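Trivbridge > Workshop > Grippers > Comparing two grippers with a brush and a dustpan

We use cookies to remember your settings. Accept all | Manage

Comparing two grippers with a brush and a dustpan

By Ludger Strobel
20 July 2024

Every gripper looks wonderful picking up a cube. The cube is the right size, it is the right stiffness, and it has never once tried to rotate in anybody's fingers. If you want to know whether you'd rather live with a Mavlow or a Drola, give each of them a housekeeping job and see which one you end up swearing at.

Ours is sweeping. You need a two-armed robot, a hand brush, a dustpan, a few sponge pieces to serve as dirt, and a pair of bins lined with black trash bags. Sponge makes good dirt. It tumbles, it squashes, and you can reuse it until you lose the last piece under the robot base.

1. Lay the table

Cover the tabletop with brown paper. Matte paper is kinder to the cameras than a shiny white top, and you can draw start marks on it in pencil. Put one bin at each side of the mat and leave the middle free for the pan.

Bunch the bags down over the bins so no loose plastic stands up where an elbow will pass. I used to skip this. I now own a short video of an arm wearing a trash bag like a cape.

2. Seat the tools by hand

Open both grippers, hold the brush handle between the fingers on one side, and close slowly at your lowest force setting. Do the pan the same way on the other side. Raise the force one step at a time until the handle stops turning when you push the bristles sideways with a finger. Write the number down. Do it again after swapping grippers, and don't copy the first number over, however similar the two data sheets look.

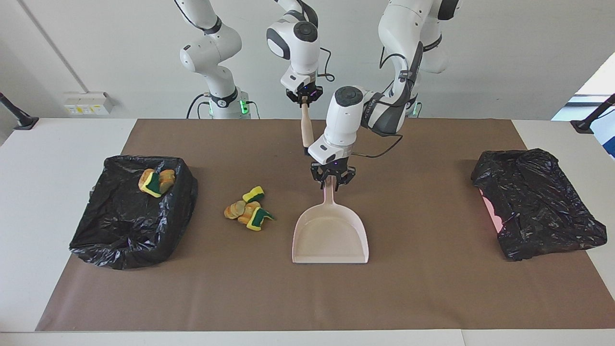
Brush in one gripper, dustpan in the other, with the pan flat on the mat and its lip toward the front edge of the table.

The brush is the harder customer. It has a long handle and all the work happens at the far end, so a small slip at the fingers becomes a large one at the bristles. The pan mostly has to stay flat, and a gripper can get away with quite sloppy behavior there. Score the two tools separately or the pan will flatter everybody.

3. Run the sweep

Use one recorded motion for both grippers. Resist improving it halfway through. After each stroke, hold still for 800 milliseconds before moving on, long enough for a sponge to stop rolling and for you to see whether the handle has crept. Then tip the pan over a bin and go back to the start marks.

Note these as you go:

- handle angle before and after the stroke
- pieces left on the paper
- pieces that went somewhere creative
- anything you had to fix by hand

The last line is the one people leave out of their reports. Put it in.

4. Watch the cable

Finger force gets all the attention, and then the cable ruins your afternoon. Move each arm by hand to its farthest reach over both bins and look at the slack from the head camera as well as from the side. From the side a loop can look perfectly tidy while it is busy lining itself up with the next thing you want to pick up.

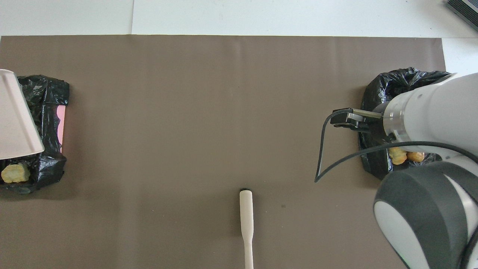
Head camera, with the gripper over the right-hand bag. Look at how far the cable loop sags toward the paper.

Clip the cable to the last link, leave enough for full wrist rotation, and repeat the reach test. If you run a Brandes wrist adapter, check it both ways around, as the connector can come out on either side. Whatever slack you settle on, give the other gripper the same. A comparison between a well-dressed gripper and a badly dressed one tells you who did the dressing.

5. Swap and repeat

Change the grippers on both arms, go back to step 2, and use the same brush. New bristles sweep differently. So do you, after lunch, which is a good argument for the recorded motion.

For us the Mavlow held the brush better and the Drola was quicker to mount. I'd pick the Mavlow for sweeping. I still reach for the Drola in demos, where being ready on time counts for more than the floor.

Comments (3)

pintle_k: Did you try wrapping the brush handle in tape? Cured most of our twisting.

Ludger Strobel: Yes, and it cures it for both grippers, so do your comparison bare first and tape afterward.

mossback: Can confirm the cape. Ours was a white bag, very bridal.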